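# Studeck Hand Unit

The Studeck Hand Unit is a gripper you hold and work yourself. It has two fingers, a trigger and a camera, and it records what you do with it so that the recording can be used to train a robot arm. No arm is needed while you record. One person with one unit can collect examples at a packing bench, in a kitchen or in a stockroom, wherever the job is normally done.

It is sold by Wendwood as a single unit or in a set of 6.

## What it records

Every take holds the camera picture, the opening of the fingers and the movement of the unit through space. The three are saved against the same clock, so there is nothing to line up afterwards. Takes are stored on the unit and copied off by cable or over the local network.

A take starts and stops with the thumb button. A long press marks the last take as spoiled. Spoiled takes are kept in a separate folder and can be put back if you change your mind.

## Fingers and pads

The fingers open and close together when the trigger is pulled. The pads are black, rounded at the tip and textured for grip. They are made for small goods: cartons, tubes, sachets, bottles and the like. The same pads fit the Studeck arm-mounted gripper, and we advise using one type for both. A model trained on recordings made with one pad shape will often do badly with another.

Light cartons need a bit of care. Pull the trigger until the box is held and then stop. If the sides bow in, the grip is too tight, and a robot copying the take will crush the box in the same way.

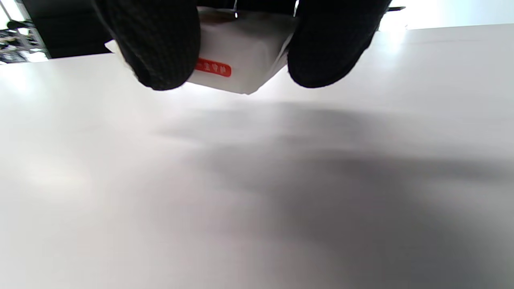 *Small white box held between the textured pads over a pale tabletop. The camera picture is inverted.*

The camera picture is saved as the sensor delivers it. Kerkon, the desktop program supplied with the unit, has a Rotate Preview setting for people who want to check takes the right way up. It changes the preview only and leaves the saved files alone. If your training code expects upright pictures, tick Rotate on Export as well, and use the same setting for the whole collection.

## Setting up a collection

The unit needs very little setting up, but a few habits make the recordings more useful.

- Wipe the camera cover and both pads before each session.
- Run the finger check in Kerkon: fully open, fully closed, fully open.
- Move the object to a new place and turn it between takes.
- Work at an even pace. Very fast wrist turns blur the picture.
- Record in more than one kind of light. Glare and hard shadows are fine if the robot will meet them too.
- Let go of the object completely before you end the take.

For a simple pick and place with one type of object, we suggest starting with 300 good takes and training on those before recording more. Where several people are collecting, give each of them their own operator name in Kerkon. It makes it much easier to find out later why one group of takes looks different.

Short notes can be added to each take. "Box turned, label down" is enough.

## What is in the case

- Hand unit with pads fitted
- Spare pair of pads
- Two batteries and a charger
- Data cable
- Wrist strap
- Finger gauge for checking the opening
- Printed quick guide

The set of 6 comes in one hard case with a shared charging tray and 8 spare pairs of pads.

## Care and spares

Pads wear at the tips first. Change both at the same time, then run the finger check again. Clean them with a damp cloth and let them dry in the air. Solvent cleaners harden the surface and should not be used.

Keep the unit out of rain and away from standing water. It can be used to handle damp goods, but the trigger housing is not sealed.

Spare pads, batteries and straps are kept in stock. Repairs are handled by Åsmund Rustad in our workshop. Please send the unit with its battery removed and a note of the fault, and copy your takes off first.

## Older units

Units sold under the Iglesias name use the same pads and batteries. They save in the earlier file layout, which Kerkon opens and converts. Finger opening on those units was stored without a unit of measure, so run the finger check once before converting and Kerkon will apply it to the whole folder.

## Orders and loans

Loan units are available for 11 working days, with Kerkon and one spare pair of pads included. For loans and training visits ask for Jolanta Pietrzak; for prices and sets ask for Linnea Wallin. Delivery of single units is normally from stock. Sets are packed to order.

Page revised June 2024. The section on older units is new.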